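Parallel gripper in sim: wrist camera view, finger offset and how you keep the model matched to the real cell 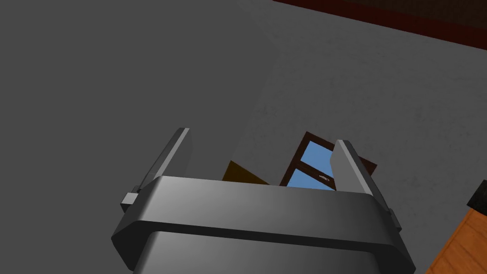 Page 2 of 5

benchleft wrote:

Picking this up from the last page, where people asked what the wrist view looks like with the gripper open. That render is from the room model with nothing between the fingers. Gripper is the Forance parallel, two flat fingers, and the arm is parked so the view goes out past them toward the window.

The problem is still the same one. In sim the fingers close on the center line. On the real cell the left finger gets there first and pushes the part over before the right one touches it. Up to 3 mm on a bad day. The policy was tuned in sim, so it trusts the center line and the part ends up crooked in the tray.

I have rebuilt the tool frame twice. No change.

ovenmitt_4 wrote:

If you rebuilt the tool frame and got the same number, the tool frame is fine. Look at the fingers. On ours the screws at the base of one finger had backed off and the plate could rock. You couldn't see it with the gripper open. You could feel it if you held the housing and pushed on the fingertip.

Power it down and take the air or the servo off before you put your hand in there.

benchleft wrote:

It's the servo version. I'll check the screws tonight.

Mägi_sim_user wrote:

One thing about the render. Both fingers lean in a little toward the middle. Is that how the real ones are made, or is it only in the model? If the real plates are straight and the sim ones lean, your contact point is at the tip in sim and lower down on the part in real life. That alone could account for some crooked parts.

I had this with a mesh that came out of the Mägi importer. It read the finger joint with a small rotation on it and I ran it that way for months. The grasps looked normal. They were just all a bit off.

benchleft wrote:

Good question and I don't have the answer in front of me. I always put the lean down to the wide lens on the wrist camera. Will measure.

tallgrass wrote:

Wide lens can do it. Straight things near the edge of the view bend or lean all the time. I would not go editing joints over one picture. Put the sim camera straight in front of the fingers with a long lens and look again. Takes five minutes.

Mägi_sim_user wrote:

Agree on checking with another camera. I don't agree that it's likely the lens. A sim camera has no distortion unless somebody turned it on. You get perspective, sure, but perspective doesn't bend anything.

tallgrass wrote:

Perspective makes parallel plates converge when they point away from you. Those point away from you. That's all I meant, lens was the wrong word.

Mägi_sim_user wrote:

OK, then we mean the same thing. Still worth reading the joint value out of the file.

ovenmitt_4 wrote:

You can both be right and the screws can still be loose.

quillback wrote:

Coming at this from the maintenance side, I look after three of these at Moltcombe. Our list for the gripper is short and we do it every 600 hours of run time:

Power off and lock out.
Wipe the housing and the finger bases. Dry cloth, no solvent near the seals.
Push each fingertip in, out and sideways by hand. Any click, the finger comes off.
Take out the finger screws one at a time, clean the threads, new thread locker, torque to the card in the cabinet.
Close on the gauge block with the indicator on the left finger, write down the reading. Same for the right.
Open and close a few times at low force and listen.

The indicator step is the one people skip and it's the one that would have caught this. If left and right don't match, you know before you ever run a part. We keep the readings on a sheet taped inside the cabinet door. A slow drift means wear in the drive. A jump means somebody hit something.

benchleft wrote:

I don't have a gauge block for this gripper. What size do you use?

quillback wrote:

Any block that's ground flat and close to the width of your part. It doesn't need to be the maker's one. What you care about is that you use the same block every time.

dune_cart wrote:

I'd skip the hand work and fix it in software. Put a side offset on the grasp pose, done. We run an Evader cell with a worse gripper than that and one line in the config took care of it.

quillback wrote:

Until it moves again. If the finger is loose the offset is different next week and now you've got a number in the config that no one remembers putting there. I have cleaned up after that more than once.

dune_cart wrote:

Ours has been the same number since June.

quillback wrote:

Then yours isn't loose, it's built off center, and an offset is fine. He doesn't know which one he has yet.

dune_cart wrote:

Fair enough. I'd still run it with the offset while waiting on parts.

benchleft wrote:

Back with some results. Did this in order, power off for the mechanical part.

Right finger: solid, no movement in any direction.
Left finger: small click when pushed outward. Both screws at the base turned with almost no effort. The thread locker was there but dry and crumbling.

Cleaned them up, put new thread locker on, torqued, left it overnight. Then the block and indicator. Left and right now agree as close as I can read the dial.

For the sim side, I opened the file and the joint values are zero on both fingers. With the sim camera square to the fingers the plates stand parallel. So the lean in the wrist view is just the angle it's seen from, and I'm leaving the model alone.

tallgrass wrote:

Thanks for checking both. Did the crooked parts go away?

benchleft wrote:

Mostly. I ran two trays. First one was clean. Second one had a single part turned a bit, and I think that one was already sitting crooked in the feeder. I want more trays through it before I say it's fixed.

Mägi_sim_user wrote:

Glad it wasn't the importer this time. While you have the file open, check that the finger opening in sim stops at the same width as the real one. Mine opened wider in sim than the hardware could go and the policy learned to come down on parts the real fingers couldn't get around.

benchleft wrote:

That one I had right — limits came off the drawing. But I never checked the drawing against the gripper on the arm. Adding it to the list.

ovenmitt_4 wrote:

Mark the screw heads with a paint pen across onto the finger. Next time you can see from outside the fence if one has turned.

benchleft wrote:

Done, yellow on both fingers.

harrow_lane wrote:

New here, same gripper. Does the left finger always go first or can it be either side? Mine is pulling parts to the right and I have been assuming it's the camera calibration.

quillback wrote:

Either side. Push on the fingertips before you touch the calibration. If there's a click, start there. If both are solid, put the indicator on and post the two readings, and say what block you used.

harrow_lane wrote:

Will do. Cell is running a job until tomorrow so I'll post after that.

Last edited by benchleft: added the torque step to the first post.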